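Where the Shoes Go: Entryways and Storage in Shared Student Housing
Project report, Home and Living Studies, spring term

1. Background

Our group wanted to study sleep. Sleep was taken by another group, who signed up at 8 a.m. on Tuesday while we were asleep. We were left with storage.

The question we settled on was why shared apartments with plenty of closet space still have a heap of footwear inside the front door. The Rinholm building, where most of our households live, was advertised as having "generous built-in storage." The heap was not in the brochure.

2. Method

We visited 18 households in Rinholm and the older Rolland block. Each one filled in a short form and let us look at the entryway. We asked people not to tidy up first. Most of them tidied up first, so our results describe student housing on a good day.

Each household then tried 2 arrangements during February: shoes in the nearest closed cabinet, and shoes on any open surface within reach of the door. We had a budget of 1000 words for the write-up and no budget for anything else.

3. What we found

Closed storage lost. People arrive with bags in both hands, and a door or drawer is one more thing to open. Low open shelves did much better, though they filled up with mail, bike lights and, in one Rolland kitchen, onions.

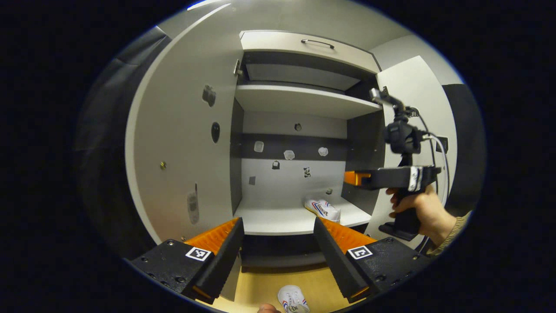
Cabinet with a shelf under the drawer, then two white sneakers, one a Feiyue slip-on, on a tabletop.

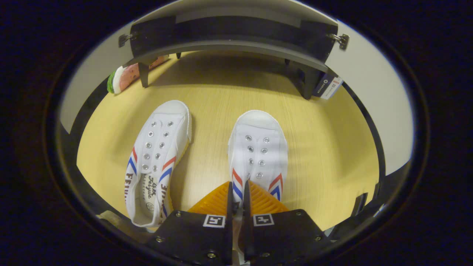
One reader of our draft, Clatetti, replied that we had measured laziness and called it furniture. The heap by the door, the reply went on, works perfectly well for the people who made it, and only bothers whoever has to step over it. We were asked to say which of those people had filled in the form. We went back and checked, and it was mostly the steppers.

4. Limits

The form we used came from the Clustano survey pack and was written for family homes. It has a question about strollers. It has no question about roommates who are never in. We also forgot that February is boot season, and boots do not fit on anything.

5. Suggestions

Put an open shelf at knee height beside the door and keep the onions elsewhere. A second round in warmer weather would help, preferably with a form that lets the heap-makers answer for themselves.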